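Peg Boards and Small Parts on the Bench: Setting Up, Fitting and Putting Away

Filed under: Workshop / Small assembly

These tips are for the kind of small assembly work where you have a flat board, a set of pegs and a few plates or wheels that go onto it. It might be a sorting board for the kids, a jig for gluing, or a practice board for learning to fit parts neatly. The parts are cheap and easy to lose, and most of the trouble comes from the surface you work on and the order you do things in.

Pick a surface the parts will show up on

A white board on a dark tabletop is the easiest combination to work with. You can see the edge of the board at a glance, and a colored peg stands out on the white. If your bench is light wood, lay down a piece of dark felt or an old dark bath towel folded once. Smooth it flat before you start. A wrinkle under the board will make it rock.

Glare is the other thing to watch for. A window straight behind the bench makes it hard to see shallow recesses. Hang a dark cloth at the back of the bench, or work in the evening with a lamp off to one side. Light coming in low from the side throws a small shadow into each hole and slot, and you can find them much faster.

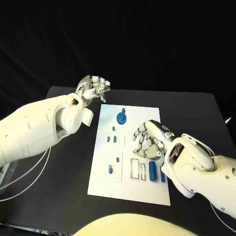 White board on a dark gray top, with black cloth behind.

Keep the board in the middle

Put the board where both hands can reach all of it. If it sits too far to one side, you end up leaning across parts you have already placed, and a sleeve will take them down. Roll your sleeves up past the wrist. Take off a loose watch or bracelet.

The board doesn't have to be square to the bench. Turn it a little if that suits your reach. If it slides, put a strip of rubber shelf liner under it. I bought a roll from Zanetti in October and have used only a small part of it. Cut the strip smaller than the board so it stays out of sight and doesn't catch on your cuffs.

Check the pegs before you fit them

Roll each peg on a flat surface. A good one rolls straight. One that wobbles is bent or has a burr on it. Burrs come off with fine sandpaper, and it only takes a couple of light turns. Wipe off the dust afterward or it will pack into the bottom of the hole.

Wooden pegs swell in damp weather. If a peg that fit last month won't go in now, leave it indoors overnight before you sand it. Once you have taken the wood off you can't put it back, and the peg will be loose all winter.

Hold a short peg near the top between your fingertips and thumb, and lower it straight down. Let it find the hole under light pressure. If you push before it is lined up, you will chew the rim of the hole, and after that the peg will always lean.
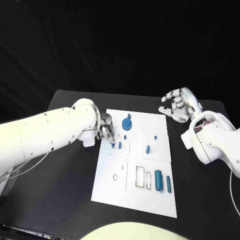 What do I do about a peg that is too loose in its hole?
Wrap one turn of thin paper tape around the bottom of the peg and try it again. If it still leans, add a second turn. Trim the tape so that none of it shows above the board.

Work from the far edge toward you

Fit the parts at the back of the board first, then the middle, then the front. That way your hands don't pass over finished work. If a wheel or disc goes onto a peg, seat the peg fully before you add the wheel. Spin the wheel with one finger. It should turn without lifting.

Keep only the parts for the next step on the board. Everything else goes in a shallow dish to the side. I use jar lids. My neighbor Nazareno Guerra uses a muffin pan, and that works well if you have several sizes to keep apart. Deep containers are a nuisance for this, as you end up tipping them out to get at the last few pieces.

One hand at a time

Most dropped pegs happen when both hands are busy. Place with one hand and keep the other up and out of the way until you need it. If you need to steady a plate, hold it at the edge with a fingertip and keep your palm off the board. 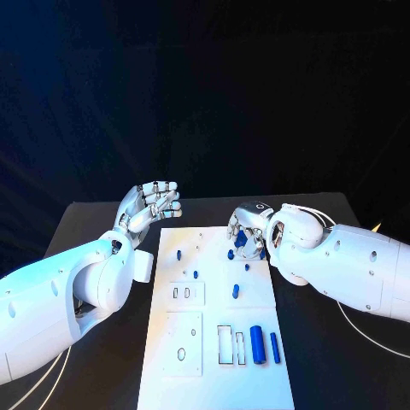 Slots and cut-outs need cleaning more often than round holes do. Lint gets into the corners and the plates stop sitting flat. When a board has blue pegs, cut-out plates and slotted outlines all together, like the one here, I do the slots first and the peg holes last. A dry toothbrush is enough for most of it. For the corners, use a wooden toothpick. Metal picks scratch the edges, and painted boards will start to flake there.

Cleaning the board

Wipe a painted or plastic board with a damp cloth and a drop of dish soap. Don't soak it. Stand it on edge to dry, leaning against something, and turn it over after an hour. Bare wood gets a dry cloth only.

Pencil marks come off with a white eraser. Brush the crumbs away from the holes.

Putting it away

Store the board flat. Boards left leaning against a wall for months will bow. Pegs go in a small zip bag taped to the back, with the number of pegs written on the bag in marker, and you check it against that number each time you pack up. Keep 2 spare pegs in a separate bag in the drawer.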